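**Ticket 1044 — Windasel backup job stops partway, no error shown**

Status: Resolved
Opened: 12/06/2019
Product: Windasel desktop client, backing up to a Flitton two-bay storage box
Site: Gouveia office, second floor

**Reported problem**

The nightly backup starts on time and then stops. The client says "Completed" but the folder on the Flitton box has 306 files in it and the source folder has 3495. No error in the client window. Running the job by hand gives the same result. It worked until the move to the new network switch in September, or at least we didn't notice a problem before then.

**Log**

Restarted the client and the storage box. No change.

Checked free space on the Flitton. Plenty left on both drives, and both show as healthy.

Checked the share permissions. The backup account can read and write. I copied a large file over by hand with that account and it went through.

Swapped the network cable and moved the box to a different port. Same result, stops at the same file count. That made the network less likely, so I put everything back the way it was.

Turned on detailed logging in Windasel (Settings > Advanced > Log level). The last line before the job ends is a skipped folder: "path not accepted by target." After that it writes the summary and exits. So it hits one bad folder and drops everything that comes after it in the list.

The folder name ends in a space. Windows Explorer doesn't show this, but the log puts the path in quotes and you can see it there. Renamed the folder without the space and ran the job again. It got further, then stopped on a second folder with the same problem. Both came from an old Fekov export.

Wrote a short script to list any folder name ending in a space or a period. It found 40. Renamed them all.

Ran the full job. All 3495 files copied, and the counts match on both sides. The next scheduled run also finished.

**Still open**

- Windasel should not report "Completed" after skipping most of a job. Sent to the vendor with the log file.
- The Fekov export template still adds the space. Fix the template before the next export — otherwise this comes back.

**Attachments**
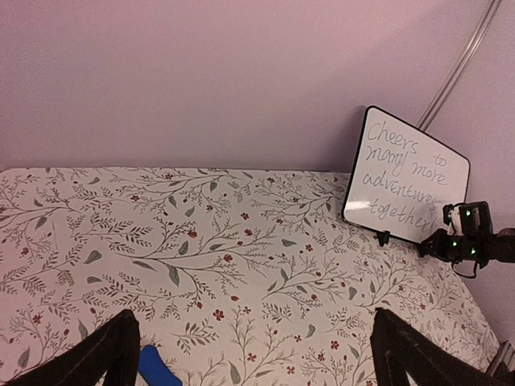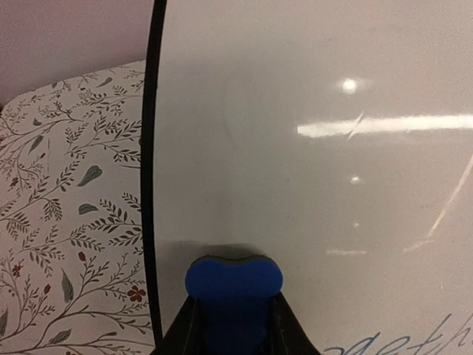
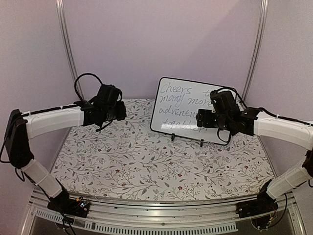 Top to bottom: table with the floral cloth; whiteboard and blue eraser; the wider view, whiteboard near the back of the table.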